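Grisora: transcripts and notes from a small literary festival

README, kept by Akua Arthur. Corrections to her, complaints to Bastien Collet, who enjoys them.

Grisora is a collection of author talks, audience questions and backstage interviews from the Ornero book festival, turned into plain text and lightly tidied. It exists so that people who study how writers speak in public have something to work from other than the writers' own memories of how well it went.
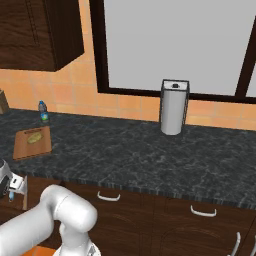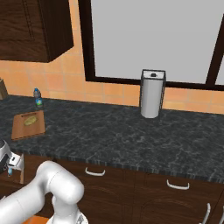 Two renders of a kitchen: orange tiles, a dark brown cupboard and a wide window.

What's in it

There are 300 transcripts, one file per session. Each covers a single event from the moment the host taps the microphone to the moment the signing queue drowns everyone out. Talks given in Spanish and French come with an English version alongside. The translations are by Graciela Escobar and Macarena Retamal, who disagreed about the word "saudade" even though it belongs to neither language, and whose margin notes on the matter have been kept in the notes folder.

The folders are:

talks – one person at a lectern, mostly reading from the book they would like you to buy
panels – up to 4 people agreeing with each other at length
questions – audience questions, split out from the sessions they came from
interviews – backstage conversations, usually shorter and nearly always better
notes – translators' remarks, spelling decisions, apologies

File layout

Every file starts with a short header giving the session title, the speakers, the language and the name of the transcriber. After that comes the text, one speaker turn per line, with the speaker's initials and a tab at the front. Laughter is marked [laughter]. Applause is marked [applause]. Polite applause was a separate mark for a while, until one of the novelists read the draft.

Files are UTF-8. If accents look wrong, the problem is almost certainly your spreadsheet.

How it was made

Recordings came off the venue's sound desk. A first pass was done with Zakaria, our own transcription script, which is fast and cheerful and believes that every poet is talking about football. Each file was then corrected by ear by 2 people working separately, and Bautista Ojeda settled the differences. Where he couldn't, the line is marked [unclear] and you are welcome to listen to your own inner voice.

Ums and false starts have been left in the interviews and taken out of the talks. We know this is inconsistent. The talks were done first, and by the time we got to the interviews we had grown fond of the ums.

Known problems

The memoir panel is missing its opening, as the sound desk was recording the foyer. You do get a decent account of the price of the sandwiches, filed under notes.

Speaker initials clash in the crime fiction panel, where both guests were M.R. The louder one is M.R.1.

Quotations from books have not been checked against the printed text. Authors misquote themselves more than you'd expect, and we've left them to it.

The questions folder contains a good many items that aren't questions. Anything with no question mark and more than a paragraph of text is tagged "comment", following the speaker's own description of it.

Poetry line breaks are guesswork. One poet sent corrections in May, then sent corrections to the corrections. We have used the second lot.

What it's good for

People have used Grisora to look at how writers answer the same question differently from one event to the next, how often a host interrupts, and how talk about a book drifts away from the book. It would also suit anyone teaching interview technique, by example or by warning.

It is a poor guide to what the public thinks of literature. Everyone in it bought a ticket or was given one by their publisher.

Permissions

Speakers signed a release for the text, and the audio is not included. Audience members are recorded as AUD and any names they gave have been removed, including that of the gentleman who spelled his out. Please don't try to work out who they are.

You may use and share the text for teaching and research as long as Grisora is credited. For anything you plan to sell, write to Cundus, the small press that looks after the rights, and allow them time to find the letter.

Still to do

- merge the two spelling lists in notes
- add session lengths to the headers
- finish the French interviews (Bastien has them)
- ask Bastien about the French interviews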